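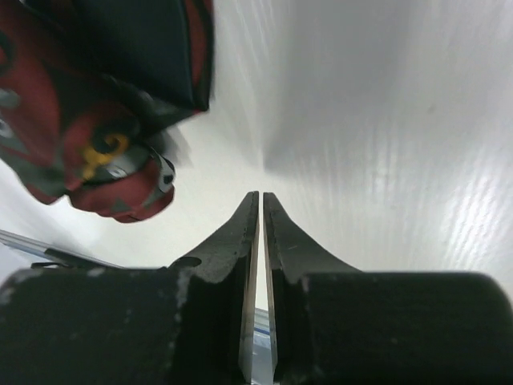 Start with why we ran this at all. Flormont had been using one gripper for everything since the Burndale cell went in, and Nneka Dauda's group wanted to know if a cheaper pair of fingers would do the same work. So we put two finger sets on the same arm and gave them the same soft goods. Point at the slide: narrow gray tips, wide black bases, nothing held yet, and the red printed fabric off to the left on the white surface. Mention the glare at lower right. The wrist camera has to deal with that, and I come back to it under lighting.

Next slide. The two sets.
Set A is the Manolakis finger, tapered, stiff. Set B is the Nemasa finger, flat and softer, with a wider pad. Same mounting plate, same controller, same grip force setting. Say that last part twice, people always ask.

The test.
Each set got 60 picks. Ten seconds allowed per pick. A pick counts if the item is still held after the lift and the move to the bin. Garba Olaniyan scored all of them from video so we had one judge. No retries.

Results.
Set A missed 2. Set B missed 19. Pause here and let them read the chart. Most of the set B misses were on folded cloth lying flat — the wide pad pushed the fold down before it closed. On bunched cloth the two sets were close, and B left fewer creases. Give B credit for that.

Lighting.
Chibuzor Anozie turned the overhead panel down for the second half of each run. The grasp planner stopped picking points inside the reflection. We did not change the camera. If someone asks about a polarizing filter, we have one on order and no numbers yet.

Wear.
Tapered tips chip. Show the finger if Donnie remembered to pack it, and pass it around. We have not worked out a replacement interval. Don't guess at one on stage.

What we want from this room.
Anyone running soft fingers on thin fabric, please talk to me or Nathalie Brouwer at the break. We repeat the test in May with a third finger shape and could use sample items, zippers and drawstrings especially.

Leave the contact slide up for questions.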